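Reading time: 4 min
Print this thread | E-mail this thread

Open day at Drillholm - anyone else go?

mossbank57
Got back from the Drillholm open day this afternoon and I'm still buzzing, so forgive the long post. I only went because my brother-in-law had a spare pass. I figured I'd see a couple of machines behind glass, get a free pen and go home. I stayed until they started stacking the chairs!

The big hall had the palletizers, and they were loud and great, but the part I want to talk about was the side room where Amnuay Suksawat was running the Saengthong demo. It's a simulation session. The arm, the table and everything on it live inside the software, and you stand at a big screen while he takes you through the job and answers questions. He had it up from a few different viewpoints and saved some stills for anyone who asked, so I asked.

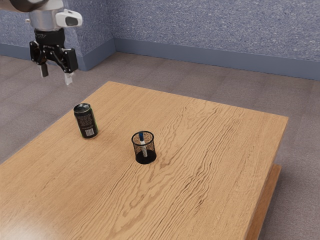 Simulated workcell from the Saengthong demo: gripper open, marker in the mesh cup.

He was so patient. A kid next to me asked why the robot doesn't "just know" where the cup is, and he spent a good ten minutes on it, with drawings. I learned more in that room than I did in a whole semester of shop class (sorry, Mr. D).

Did anyone else make it? What did you see?

pallet_jack
I was there in the morning. Palletizers, yes, fantastic, I could watch those all day. The sim room I walked into and right back out of. I drove 57 miles to see robots, and there was a screen with a cartoon table on it. I can see that at home.

mossbank57
Fair, but did you stay for the talking part? The screen on its own wouldn't have kept me there either. It was having a person who works on it every day stand there and say "okay, what do you think goes wrong next?"

Zillix
I had the 2:00 slot in that room. Loved it. I do a little of this as a hobby (small desktop arm, nothing fancy) and I had a list of questions and got through all of them. He told us the practice set for this job was 4000 runs with the objects moved a bit each time. Try doing that by hand on a real table, pallet_jack! You'd be picking up pens until retirement.

pallet_jack
Sure, and I get why they use it at work. I'm talking about an open day. If the flyer says "see our robots," then show me a robot. There were families there who came a long way. Put "simulation" on the flyer and I've got no complaint.

gritty_kitty
Sort of with pallet_jack on the flyer, and sort of not. My daughter is nine and she preferred the sim room to the big hall, because in the hall you're behind a yellow line and it's too noisy to ask anything. In the sim room she got to call out where she thought the gripper should go. She was wrong every time and had a wonderful day.

Zillix
Here's my other still, since people are asking about the marker job.

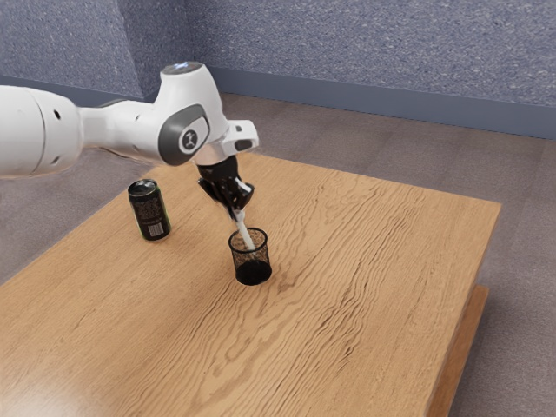
Thin objects are my whole problem at home, so this was the bit I'd been waiting for. My own arm does fine with blocks and is hopeless with pencils. Either it squeezes too early and the thing rolls, or the grip is so far off center that it swings around. In the still, the fingers have the white stick between them while its lower tip still seems to be down in the mesh cup, and that's the stage where mine goes wrong. Lift at even a slight tilt and the end catches the rim. Amnuay said to plan the lift along the line of the object itself instead of straight up. I tried it tonight and went from hopeless to merely bad - big progress for me!

benchvise
Nice tip. What happens if the mesh snags, though? Does the sim model that? In my experience simulated contact is always too kind. Everything's a bit slippery and a bit perfect, and then you take it to a real bench and find out how much friction you left out.

Zillix
I asked him nearly the same thing. He didn't oversell it. He said contact with thin mesh is one of the weaker spots and they treat the cup wall as simpler than it looks. So you're right to be suspicious. He still thinks it's worth it for getting the approach and the angles sorted before going near hardware.

benchvise
Good answer. I trust a demo person a lot more when they tell you what doesn't work.

old_tinker
Dumb question from someone who missed it. What's the can there for? Is it part of the job?

mossbank57
Not dumb, I wondered too and then forgot to ask. I just liked the wood grain on the table. Somebody had fun with that.

gritty_kitty
My daughter's theory is that it belongs to the robot.

pallet_jack
OK, that got a laugh out of me. For the record, I'd go again. The coffee was good and the guy on the palletizers let me look at the guarding up close, which I really do care about for my own job. I'd just give the side room longer next time. Does anyone know if there's another one?

mossbank57
The woman at the door said October, same building, and that this one had 235 people through. Passes go up on the Junano page first, so keep an eye on it. I'm going, and I'm bringing a list of questions like Zillix did!

Zillix
See you there. I'll have pencils.

Related threads
Junano visitor passes - how early do you book?
Gripper fingers for thin objects, show yours
Palletizer guarding: what I look at first
Taking kids to a factory open day
Small desktop arms, beginner questions

Print this thread | E-mail this thread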